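4.2 Pull strength of cabinet knobs

We tested 267 drawer knobs from two suppliers, Wirnis and Zatby. Each knob was fixed to a drawer front with a single screw.
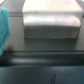 Furniture Hardware Group, Susutia
Glass knobs came loose sooner than brass ones. Eight of them turned on the screw before the load reached its limit.
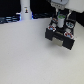
A thin washer behind the knob cut this turning by half.

Figure 3. Robot arm with gripper above a table. 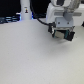 Bar pulls from Dimitriou did not turn at all. They are held at two points, like the plate with two small screws side by side on the arm's bracket.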